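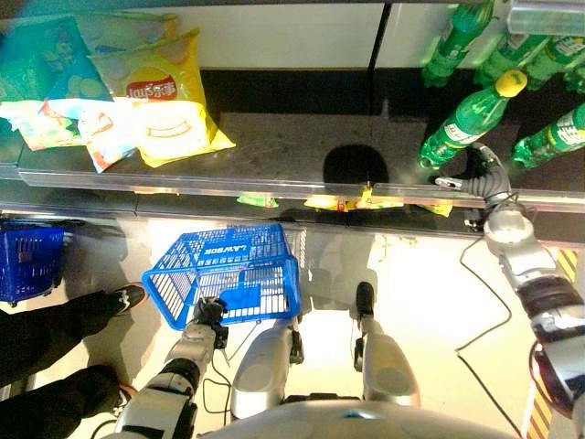

Kapitel 11
Automatisierung im Einzelhandel: Veränderte Tätigkeiten in der Filiale

Lernziele
Die Lernenden beschreiben, welche Aufgaben der Warenverräumung an Maschinen übertragen werden. Sie beurteilen die Folgen für Arbeitsorganisation, Qualifikation und Mitbestimmung.

11.1 Ausgangslage
Die Handelskette Warkby beschäftigt im Filialgeschäft 704 Personen. Im März nahm sie in ihrer Filiale Cesgate den Probebetrieb mit humanoiden Robotern auf, die Getränke und Snacks am Regal greifen. Die Entscheidung darüber, welche Ware nachbestellt oder aussortiert wird, verbleibt beim Personal.

Filialleiterin Perrine Cordier musste die Dienstpläne neu fassen. Das Einräumen am frühen Morgen entfiel teilweise, hinzu kamen Aufsicht, Störungsbeseitigung und die Freigabe der Gänge. Für die Aufsicht ist eine Unterweisung von 10 Stunden vorgeschrieben. Strittig blieb die Eingruppierung: Der Betriebsrat, vertreten durch Loïc Lefèvre, verlangte eine Zulage, die Geschäftsleitung sah zunächst keine höherwertige Tätigkeit.

Abschnitt 11.2 behandelt die rechtlichen Grundlagen der Beteiligung des Betriebsrats, Abschnitt 11.3 die Gefährdungsbeurteilung bei gemeinsam genutzten Verkehrswegen.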